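4.3 Unloading at the washer: shared work

At Endatholm the robot takes laundry out of the front-loader and the attendant sorts and folds. Staff who used to unload by hand now start the job, watch the first pickup and clear stops.

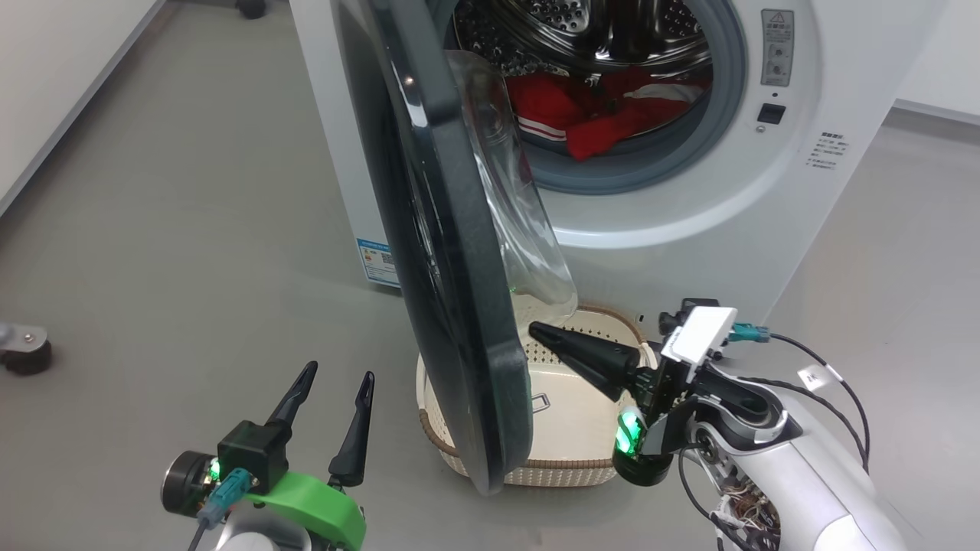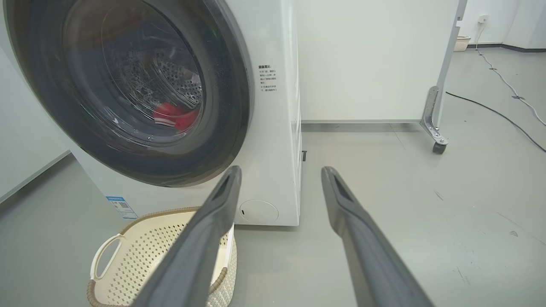 Figures 12 and 13. Laundry basket on the floor at the washer, red garment in the drum.

1. Check that the washer has finished its cycle.
2. Open the door all the way.
3. Set the basket on the floor in front of the machine.
4. Move cables out of the walking path.
5. On the Skornonari panel, select job 302 and press Start.
6. Stay at the station until the first item is in the basket.

CAUTION: Keep hands out of the drum and the basket while the job is running. Press Pause and wait for both arms to stop before reaching in.

Note: Code 409 means the gripper has lost hold of an item. Pause the job, take the item out by hand, then press Resume. Write the stop in the shift log.

Note: Attendants need the Sosa training module before working this station alone. Folding targets do not change on days when the robot is down. See page 56 for unloading by hand.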